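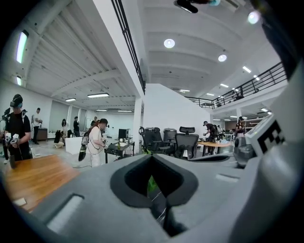
October 26, 2023

**Skistbridge revises upkeep routine for hand-held grippers**

Skistbridge has put a new maintenance routine into effect for the hand-held grippers at its Villow site. The change covers finger alignment, wiring inspection and marker replacement, and it replaces a procedure in which each unit was serviced only after an operator reported a fault.

Under the new routine, every gripper is checked after 78 hours of logged use. The interval was set by Emese Halász, who runs the maintenance bench, from repair records going back to August. Most of the entries concerned two faults: play in the finger carriage and chafed wires in the opening of the main body.

The wiring check comes first. The technician looks down through the V-shaped notch with a lamp and moves the fingers through full travel. Any wire that touches the rim during the stroke is rerouted and tied again. A wire with visible wear to the jacket is replaced, and the old practice of sleeving it in place has been dropped.

Finger alignment follows. The fingers are closed on a flat gauge and the gap is read at the tip and at the base. If the readings differ by more than 2 tenths of a millimeter, the finger plate is loosened, squared against the gauge and tightened in a cross pattern. The check is then run again with the unit turned over, which shows up slack that gravity can hide in the first position.

The square black-and-white markers have their own line on the service sheet. Tracking software takes the position of the gripper parts from them, and a marker that has lifted at one corner gives readings that drift slowly and are hard to trace. Markers are now swapped whenever an edge can be caught with a fingernail. The plate beneath is cleaned of adhesive first, and the unit is recalibrated before it goes back out.

"We had one gripper come back four times with what was written up as a software problem," said Sandro Dal Bello, a technician on the bench. "The marker plate had a loose screw. You could feel it with your thumb if you knew to press there."

Lens cleaning stays with the operators. They are asked to use a dry cloth only and to leave the focus ring alone. A unit whose focus has shifted goes to the bench with a tag, and any recordings made since its last good calibration are held for review.

Replacement fingers are supplied by Andberg. Chun-hung Hung, who handles parts, said the current batch has a slightly deeper seat than the earlier one and the two should not be mixed on the same gripper. Older fingers will be used up in pairs. Pairs are bagged together and labeled with the batch letter.

Service takes 2 hours per unit, including calibration. Grippers waiting for the bench are stored with the fingers open and the cable detached.

The service sheet is kept with the calibration files. Questions about the alignment gauge should go to Halász. A revised drawing of the cable route is being prepared by Mariann Bíró and will be added to the sheet when it has been checked against both body versions.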